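Nuleck Travel Opens Highland Walking Route Between Grosier and Purba

Nuleck Travel has added a guided walking route between the towns of Grosier and Purba to its regular program. The route follows an old mule road across the Zullel plateau and reaches 3,372 meters at its highest point, the pass above the ruined toll station. The first departures are set for April, when the snow has normally cleared from the upper section.

The journey takes five days on foot, with one night in Grosier before the start and one in Purba at the end. Groups are limited to 12 travelers and are accompanied by 2 guides, both licensed by the district and resident in the valley. Luggage is carried by mule as far as the Zullel river crossing and by road from there.

The mule road was the main link between the two towns until the paved highway opened on the western side of the range. It then fell out of use except by herders. Over the past two seasons, Nuleck has worked with the municipality of Purba to clear fallen stone, repair the drainage channels and replace the footbridge below the pass. The original paving survives on long stretches of the eastern descent, and walkers are asked to stay on it where it does.

Archaeological sites along the route

The plateau contains 29 recorded burial towers, most of them within a short walk of the second night's camp. The towers have been surveyed but not excavated. Visitors may approach the outer walls with a guide. Entry to the chambers is not permitted, and drones may not be flown over the site.

A site fee is included in the price of the tour and is paid directly to the municipality, which uses it to employ two wardens from the settlement of Upper Zullel during the walking season.
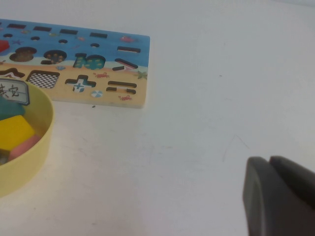
Accommodation and meals

Guests in Grosier stay at the former customs house, which has been converted into a small hotel with nine rooms. Three of these can be joined for families who are not taking part in the walk. Camp nights are spent in two-person tents with raised beds and a heated dining tent. In Purba, rooms are booked at a guesthouse on the main square.

Meals on the plateau are prepared by a cook who travels with the group. Potatoes, barley and dried beans are bought from farms near Grosier before departure. Special diets can be provided for if the office is told when the booking is made.

Fitness and altitude

The route is graded as demanding. The longest day involves eight hours of walking, including the climb to the pass. Nuleck requires all participants to spend at least two nights above 2,500 meters before joining the group, and can arrange this stay on request. Travelers with heart or lung conditions should provide a letter from a physician.

An optional extra day is available for experienced walkers who wish to climb the north shoulder of Zullel, which rises to just under 4,000 meters. The ascent is not technical but depends on weather, and the decision to go ahead rests with the senior guide.

Bookings for the first season are now open through the Nuleck office. The minimum age for the walk is 16. Departure dates, prices and a full equipment list are sent on request.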